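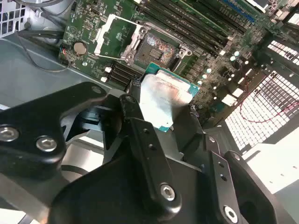

A CPU socket is the part of a computer's main board that holds the processor and joins it to the rest of the machine. In a land grid array (LGA) socket the springy contact pins are in the socket, and the processor has flat pads on its underside. In the older pin grid array the pins are on the processor.

Fitting

The usual order is to release the lever or screws, swing open the load plate, line up the marked corner, lower the processor straight down and close the plate. Guides often call this "zero insertion force". The phrase is fair for the lowering, less so for the closing, which can take a firm push.

Disputed claims

Makers and sellers often present LGA as the sturdier design. This is doubtful. The risk of bent pins has been moved from the processor to the board, where a repair is seldom easier. Suryani Tuhumury, in a survey of 263 returned boards for the repair firm Lernow, put bent socket pins first among the faults, but did not separate careless fitting from damage in the post, and the figure has been repeated without that warning.

The claim that a socket wears out after a few changes of processor is also poorly supported. Līga Strazds has pointed out that most versions of it give no source.

See also

Heat spreader
Memory slot
Thermal paste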